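Notebook, Trundico outreach, blood pressure cards
2020-01-21

Continued from the last page. The returned cards from the Villanueva side came with Socorro on the morning bus, in two shoe boxes, not sorted. 278 cards in total. I entered them until lunch and Barbara checked my entries after me. She reads the second number aloud and I look at the screen. Slow, but we find the mistakes in this way.

Main problem is the same as before the holidays: the health workers write the first reading and leave the second line empty. The protocol says two readings, with a rest between them, and the patient sitting with the back supported. In the old card the second line is at the bottom under the signature, so people think the card is finished when they sign. I would move the signature to the end. Barbara agrees. Arnulfo says the clinic wants the signature on top, where the nurse looks first. To discuss with him again. 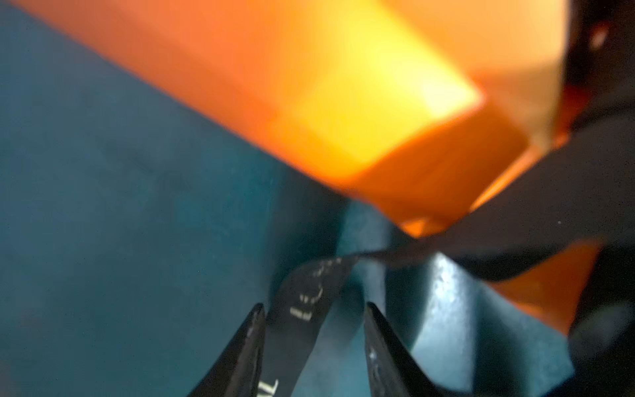 Orange over teal, with the bright yellow patch.

Cuffs. The Alby monitors are fine on battery, but the medium cuff is too small for many of the men who work in the fields. Percy tried both sizes on himself and on Iara, same arm, five minutes of rest each time:
Percy, medium cuff: 138/88
Percy, large cuff: 129/83
Iara, medium cuff: 112/71
Iara, large cuff: 108/70
I know that two persons are not a study. Still, for Percy it makes a difference if he is sent to the clinic for nothing, and for a farmer who loses one day of work and pays the bus it is more serious. Each team should carry the large cuff and a measuring tape for the arm. Ask Socorro how many large cuffs are still in the cupboard at Grultis.

Visits: 24 houses are on the list for the next round. The road after the second bridge is bad in January, so Iara proposes to begin with the far houses and leave the near ones for the rain days. Good idea. She will telephone to the families the evening before.

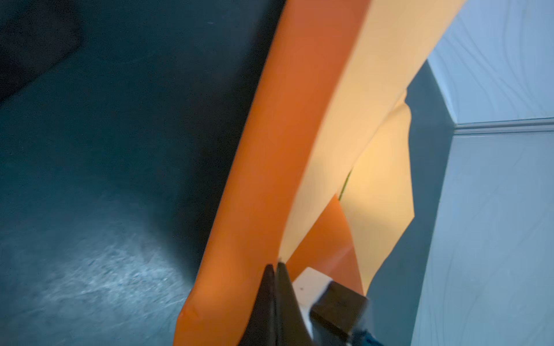 New card, version 2. Many of our patients are over seventy and do not see well, and the strip which says "come back to the clinic" is printed light gray on white. Socorro says that they keep the card behind the door or with the electricity bill and never notice the strip. Iara wants a colored border. I held the draft at arm's length without my glasses and the light green disappeared completely. What we need is a contrast like the thick orange edge against the dark blue-gray in the photo over this paragraph – it is easy to find even for tired eyes. I will try orange for the strip and dark blue for the heading, and print one copy on the office printer before asking for a price. The order would be 3000 cards, so a wrong color is expensive.

Also the letters. Percy measured the smallest ones at 2 mm. Too small for me also. He will make them bigger and remove the line about the project sponsor from the front side (it can go on the back).

Still open:
– signature on top or at the end, Arnulfo
– large cuffs at Grultis, Socorro
– cards where the village name is missing, I put them in the blue envelope, Barbara has the key of the drawer
– spare batteries for the Alby in Iara's bag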